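북향 방 결로 때문에 미치겠어요, 제습기 사면 해결될까요?

Imogen Fairclough
Mavcombe에 이사 온 지 얼마 안 된 사람입니다. 방 두 칸짜리 오래된 집인데 침실이 북향이에요. 집 볼 때는 시원하고 조용해서 좋다고 생각했거든요... 2월 들어서면서부터 아침마다 창문에 물이 줄줄 흘러서 창틀에 고여 있어요. 수건으로 닦고 출근하면 저녁에 또 축축하고요.

벽은 아직 괜찮은데 외벽 쪽 모서리 벽지가 손으로 만지면 차갑고 살짝 눅눅한 느낌이에요. 집주인한테 말했더니 환기를 자주 하래요. 근데 창문 열면 너무 춥고, 난방비도 무섭고, 열었다 닫아도 별로 달라지는 게 없는 것 같아요 ㅠㅠ 제가 가습기를 쓰는 것도 아니고 빨래는 방 안에서 말리긴 합니다(건조기 놓을 자리가 없어요).

그래서 제습기를 알아보는 중인데 Plusen에서 나온 작은 모델이 147파운드더라고요. 저한테는 꽤 큰돈이라 사기 전에 여쭤봐요. 침실에 하나 두면 창문 물 고이는 거 없어지나요? 아니면 창문에 붙이는 단열 필름 같은 걸 먼저 해보는 게 나을까요? 붙박이장이 그 외벽에 붙어 있어서 안에 있는 옷들도 좀 걱정돼요. 아직 상자를 다 안 풀어서 겨울옷 일부는 그냥 쌓여 있는 상태예요.

비슷한 집 살아보신 분들 조언 부탁드려요!

Mussa
제습기 사세요. 필름은 저도 붙여봤는데 가장자리가 자꾸 뜨고 그 사이로 물 차서 봄에 다 뜯었습니다. 뜯을 때 페인트까지 같이 뜯어짐...

그리고 빨래 방에서 말리는 게 제일 커요. 욕실에서 문 닫고 환풍기 틀고 말리세요. 끝.

아 그리고 압축식인지 데시컨트식인지 꼭 보고 사세요. 추운 방은 압축식이 힘을 잘 못 씁니다. Plusen은 안 써봐서 모르겠네요.

Subira Shemweta
저 Ekdale에서 딱 그런 집에 네 번째 겨울 나고 있어요. 글 읽는데 제 얘긴 줄 알았어요 ㅎㅎ 윗분 말씀에 대체로 동의하는데 순서를 조금 바꿔서 말씀드릴게요. 147파운드 쓰기 전에 싼 것부터 해보시라고요!

우선 습도계를 하나 사세요. 정말 싼 거면 되고, 침대 머리맡 말고 그 차가운 외벽 근처에 두세요. 저는 처음에 방 한가운데 두고 "어? 괜찮은데?" 했다가 모서리로 옮겨놓고 깜짝 놀랐어요. 같은 방인데 숫자가 그렇게 다를 줄 몰랐죠. 지금은 제습기 돌리면 저녁에 약 47%까지 내려가고, 그 정도면 아침에 창문 아래쪽만 살짝 뿌옇고 끝이에요.

환기는 집주인 말이 틀린 건 아닌데 방법이 중요해요. 창문을 조금 열고 몇 시간 두면 벽만 식어서 더 나빠지더라고요. 저는 아침 7시쯤 일어나자마자 침실 창문이랑 맞은편 부엌 창문을 활짝 열고, 커피 내리는 동안만 두고 닫아요. 춥긴 추운데 짧으니까 참을 만해요. 샤워하고 나서도 한 번 더 하고요. 요리할 때 냄비 뚜껑 덮는 것도 의외로 차이가 났어요(파스타 삶는 날은 부엌 창문이 바로 티를 내요).

난방은 껐다 켰다 하는 것보다 약하게 오래 틀어두는 쪽이 저희 집에는 맞았어요. 이건 집마다 달라서 장담은 못 해요. 요금 고지서 두 번 정도 비교해 보시고 정하세요. 침실 문은 낮에 열어두세요. 추운 방만 꼭 닫아두고 나중에 문을 열면 따뜻한 부엌 공기가 들어와서 그대로 창문에 맺혀요. 저는 첫해에 그걸 몰라서 매일 닦기만 했네요.

창틀에 고인 물은 수건보다 유리창용 물 흡입기가 훨씬 편해요. 중고로 많이 나와요. 그리고 창틀 아래쪽에 조그만 배수 구멍이 있는지 한번 보세요. 저희 집은 거기가 페인트로 막혀 있어서 이쑤시개로 뚫었더니 고이는 양이 확 줄었어요. 이런 건 집주인이 해줘야 하는 건데, 싶긴 하지만요!

제습기는 이걸 다 해보고도 습도가 안 떨어지면 그때 사세요. 빨래를 안에서 말리실 거면 결국 사게 될 것 같긴 해요. 사실 때는 하루에 몇 리터 뽑는지보다 소음이랑 물통 크기를 먼저 보세요. 침실에서 쓰는데 시끄러우면 안 켜게 되고, 물통이 작으면 새벽에 멈춰 있어요. 필름은 저도 써봤는데 Mussa님이랑 다르게 저는 괜찮았어요. 창틀에 직접 붙이고 드라이어로 당기는 종류였고, 붙이기 전에 창틀을 정말 바싹 말렸어요.

붙박이장은 제가 제일 잔소리하고 싶은 부분이에요. 외벽 쪽 판에서 옷을 한 뼘 띄우고, 바닥에 상자 두지 마시고, 낮에는 문을 열어두세요. 안 푼 상자의 겨울옷도 이번 주 안에는 꼭 꺼내서 펼쳐보시고요. 특히 나일론이나 폴리에스터 같은 매끈한 겉감은 접힌 채로 뭉쳐 있으면 속을 안 보게 되잖아요. 밝은색부터 보시면 빨라요. 밑에 올린 사진의 흰 천처럼 하얀 건 짙은 갈색이나 회색 점이 조금만 흩어져 있어도 눈에 들어오는데, 파란 것만 돼도 대충 보면 지나치기 쉽거든요. 점이 보이면 그게 먼지인지 곰팡이인지 눈으로만 보고 정하지 마시고, 일단 다른 옷이랑 떼어놓고 마른 솔로 밖에서 털어본 다음 세탁 표시 보고 빠세요. 빨고 나서는 완전히 마를 때까지 장에 넣지 마시고요. 저는 급하다고 덜 마른 걸 넣었다가 옆에 걸린 코트까지 다시 빨았어요. 습도계 숫자 나오면 댓글로 알려주세요, 궁금해요! 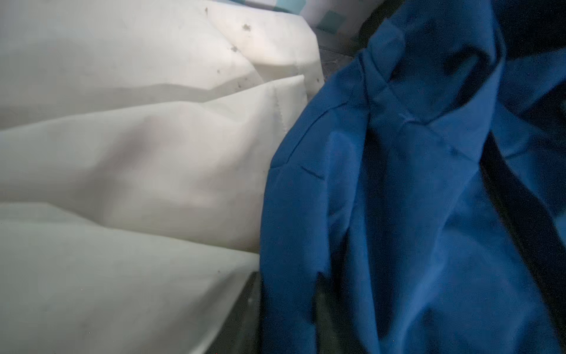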